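Wallpaper update, sort of

Ok quick one because I have to be out the door by 4 and I have not eaten.

So the back room. I said in the last post I was going to decide on the wallpaper by Friday and then obviously did not. Had six samples taped up by the window for most of August and every morning I liked a different one. Yu-ting came by, looked at all of them for maybe ten seconds, and said "you already know, you keep standing in front of the purple one." Annoying. Correct.

Things I have learned since then, in no order.

Buy more than you think. The calculator on the Kirnden site told me one amount and it did not allow for the pattern repeat AT ALL. Big florals eat paper. You line up one flower with its other half and there goes a foot of roll in the trash. I went back for 2 more and the total came to $369, which I am not going to think about. Check the batch number on the label too. Mine matched by pure luck.

Paste. I used the Broden stuff, the ready mixed tub. Fine. Smells a bit like school. My mother always mixed hers from powder in a bucket and swore the tubs were a scam, and she may be right, but I did not want to be whisking paste at ten at night.

Booking time is a lie. Everyone says you let the pasted strip rest folded for a few minutes and then hang it. I set a timer for the first three strips and then I forgot the timer and one of them sat there while I was on the phone with the dentist, and it went soft as a wet tissue. Tore right at the top. Had to start teh strip over. So now the timer lives in my pocket.

Corners. Do not, do not try to wrap a full width around an inside corner. Cut it so a little bit turns and then start the next piece with a plumb line. My corners are not square because this house was put up by people in a hurry. Kekeli lent me his level, the 60 inch one, and it told me things about my walls I did not want to know.

Also I painted first and papered second, ceiling in dark gray. People had Opinions about a dark ceiling. My sister said cave. I like cave! With white up there the pattern looked like a dress hung on a door, and with the gray it settles down. At night with the lamp on it's really cozy.

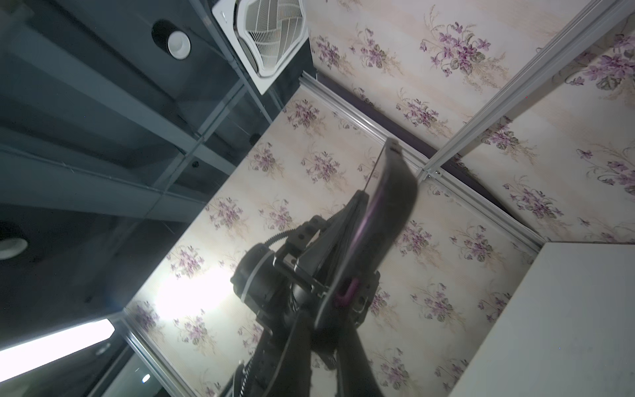
Violet paper, dark gray ceiling. Still happy with it.

Still to do – the strip behind the radiator, which I have been pretending does not exist. Outlet covers. Something for the floor, because the old carpet is going and I can't decide between cork and just sanding what's there. If anyone has done cork in a room with a lot of sun tell me if it faded, I keep reading diferent things.

Leftover paper is going inside the closet if there's enough. Maybe drawer liners.

Right, shoes, keys, gone. Comments are open again – the spam thing is fixed I think.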